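Give the Fingers Another Look

By Valeriano Pastor

I have spent most of my working life telling people to buy the two-jaw gripper. It's cheap, it's strong, it comes back from a drop with a scratch and carries on. When a customer asked about a hand with fingers I used to smile and change the subject. I'm writing this to say I've changed my mind, at least partly, and that I haven't enjoyed a month of bench work this much in years.

The comparison started in March at our shop in Cerkercombe. We had a two-jaw unit from Durholm that everybody here knows by heart, and a fingered hand that Iglesias had been pressing on us since the winter. Same arm, same Zekon controller, same wrist camera. We gave each of them 30 tries at every job on the list, and the job I cared about was thin flat things: cards, mostly. Cards are miserable. They have almost no edge to hold, they lean on whatever is beside them, and if you press too hard they bow and spring away.

I expected the jaws to win that one easily. Two flat pads and a flat object, what could be simpler? But the jaws want to come in square, and a card sitting in an angled slot doesn't care what the jaws want. We spent 10 days on approach angles alone (I have the notebook, it is not cheerful reading). The hand gives you choices. You can reach in with one long finger, touch an edge, and think about the thumb afterward. The first time I saw it coax a card loose that way I laughed out loud. 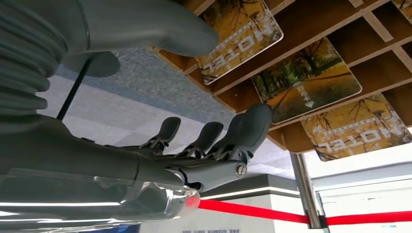 The long finger at the edge of a key card in the wooden rack, with the thumb above.

Now the complaints, and there are plenty. Fingers have linkages, and linkages have play. We retightened knuckle screws more often than I'd like to admit. The thumb is thick, and from the wrist camera it takes up a good piece of the view just when you want to see what's behind it. Tuning took four times as long as it did for the jaws, and if your line moves one box of one size all day long, please buy the jaws and go home early.

My quarrel is with how we score these things. Nearly every comparison I read counts picks per minute on neat parts in neat trays, and of course the simple gripper comes out ahead. Put the parts in a crooked rack, though - the kind people build for people - and the ranking starts to wobble. I'd love to see more shops publish those results, bad runs included.

We're keeping both on the bench. Next up is paper envelopes, and I can't wait.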